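Dec 21, 2018
Lonstead workshop, bench notes, water hardness and the dye vats

Third batch of the Selto wool went in this morning. The madder still comes out duller than the August skeins, same supplier, same mordant, same weight of fiber. I have been blaming the alum. Today I left the alum alone and changed only the water.

Tap water for vat 1, bottled for vat 2. Both brought up slowly and held below a simmer.
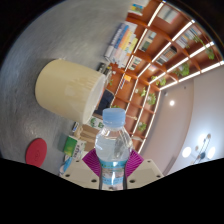 Clear bottle, light blue screw cap, in both.

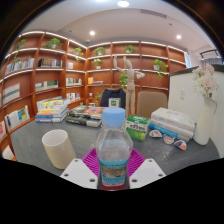 Ansel Esposito thinks the water is a side issue and that I should look at the pot first, as the August skeins were done in the old enamel one before it chipped. He also wants to know why I never wrote down how long the roots soaked that time. Fair point. The August page says "overnight" and nothing else.

So, for the record this time:

Roots soaked 37 hours, covered, stirred when I remembered. Liquid strained through cotton and the roots kept for a second bath. Each vat got 2000 ml of water and the same share of the strained liquid. Wool was scoured yesterday and mordanted in one pot so there is no difference there.

Vat 1 (tap): brick color at first lift, browner toward the end. Strip test put it on the hard side, as usual for this building.

Vat 2 (bottled): more orange, paler. I expected the reverse of what I got on depth. Madder is supposed to like some calcium, so soft water may be costing me color here. Tomorrow add a pinch of chalk to a small jar of the leftover vat 2 liquid and try a short length of yarn.

The thermometer on vat 1 reads 2 degrees higher than the other one when they are in the same pot. Swapped them halfway through. Need to replace one before the Morbridge order, which is 740 g of yarn and has to match across all of it.

Fotis Moschos has the Riihimäki sample card. Get it back and compare in daylight, not under the tubes.

Rinse water from vat 1 ran clear after four changes, vat 2 after three. Skeins hanging by the back door, tagged. Second bath not started. Enamel pot is on the top shelf if anyone wants to look at the chip.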